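About the Club

The Trorport Manipulation Club is a student project at Furmont Technical School. The club began as an after-hours extension of the school's controls elective and now runs for the whole school year. We work on one problem at a time: getting low-cost robot arms to pick up small objects and put them where they belong.

Members are split into two groups. Moen handles calibration, wiring and mechanical repair. Tusum writes the control software and keeps the run logs. New members spend their first month in Moen, whatever their programming background. Over 160 students have completed at least one season.
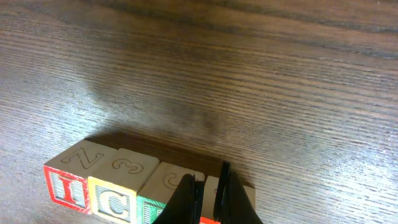
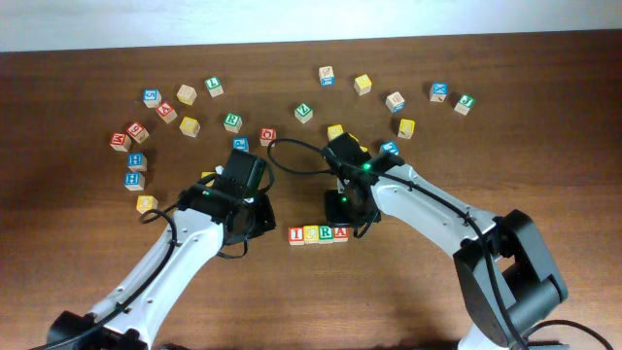

Spelling is this season's task, and it was chosen for its tolerances. A letter that is picked up correctly can still be set down rotated, or far enough out of line that the next one has no room. Alphabet blocks make both faults easy to read from across the bench. They also complicate the vision work, as one block carries different characters on different faces: the one with the red "I" on its front has a "Z" engraved on top. The Tusum classifier is therefore trained on front faces only, and top engravings are masked before a grasp is planned. The target word is ICRA. Spacing is scored separately from letter order, and a word with a correct order but uneven gaps receives half marks.

Runs are logged with joint positions, gripper state and operator notes. A run that needs a hand on the table is recorded as failed and kept in the log. Members review failed runs before they change any code.

Meetings and Membership

The club meets for 8 weeks each term in the electronics lab. Each team has seven members. Bench time is booked on the sheet by the lab door, and unused slots are released at the start of the session. Applicants should have passed introductory programming or be enrolled in it. Soldering is taught in the first two meetings.

Applications for the spring intake opened in February. The next open bench session is March 7, 2019, in the electronics lab. Closed-toe shoes are required, and long hair must be tied back near the arms. Forms are available from the school office.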